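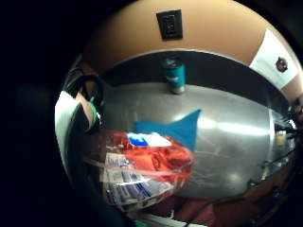 A red package held at the counter, with a teal tumbler standing below the wall outlet.

Kitchen Tips: Working Safely With Hand Rigs and Grippers at the Counter

Issued by the Pondavik Household Practice Office, February 20, 2020

The following guidance applies to all persons who wear or carry a robotic hand rig, or use a hand-held gripper, during ordinary kitchen work. It replaces the one-page notice issued in August and has been revised after a grip fault during a counter-cleaning session.

What went wrong

The wearer had finished one pass of the counter and attempted to set down a bottle of cleaner. The fingers of the rig did not open on command. When the wearer pulled against them, the trigger was pressed and cleaner was released toward the backsplash. A small amount reached the outlet cover. Power to the wall was shut off at the breaker and the session was stopped. There was no injury.

Shahzad Paracha inspected the rig the same afternoon and found dried cleaner in the second finger joint. The joint moved freely when empty but stuck under load. The log showed 138 grips since the last full cleaning of the joints. The limit is now 11 grips with any liquid product before the joints are wiped and tested.

Spray bottles

Turn the nozzle to the closed position before the bottle is picked up, and again before it is put down. Grip the neck and upper body, with the finger links clear of the trigger. Wipe the outside of the bottle first, paying attention to the collar, where product collects.

Keep the base of the bottle close to the counter while moving it. A bottle that slips from a low height will usually land upright.
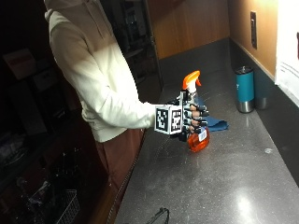

The rig gripping a spray bottle by the neck and upper body, close to the counter surface.

If the fingers do not open, do not pull. Rest the bottle on the counter, keep the nozzle pointed away from people and outlets, and ask a second person to use the manual release. Do not restart the rig with an object still in its grip; on restart the fingers close slightly before they open.

Spray onto a cloth when cleaning within arm's reach of an outlet. Move drinks well away before any product is sprayed.

Food packages and clear containers

The same fault can occur with food in hand. Thin plastic gives way under steady pressure, and a stuck grip may split the package before the wearer notices. Hold soft or crinkled packaging with both hands wherever possible, one on each side, and open it over a tray.
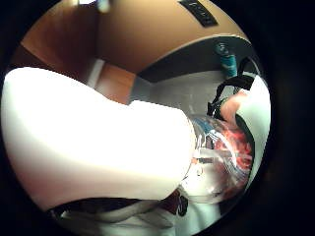 Gloved hands on both sides of a clear container with red contents.

Gloves must be changed between cleaning products and food. Wrist straps and cables should be checked for slack before each task, as a loose loop can catch on the rim of a container or a cabinet handle.

After each session

Wipe every finger joint with a damp cloth, then a dry one. Open and close the fingers twice empty and twice on the practice block. Record a slow or uneven release in the logbook, even if it clears without help.

A rig that has failed to release must be tagged and handed to Zubaida Tarar. It may be used again only after both parts of the release test have been signed.

Questions about cleaning products should be directed to Kamran Rana. Replacement gloves and practice blocks are available from the supply desk.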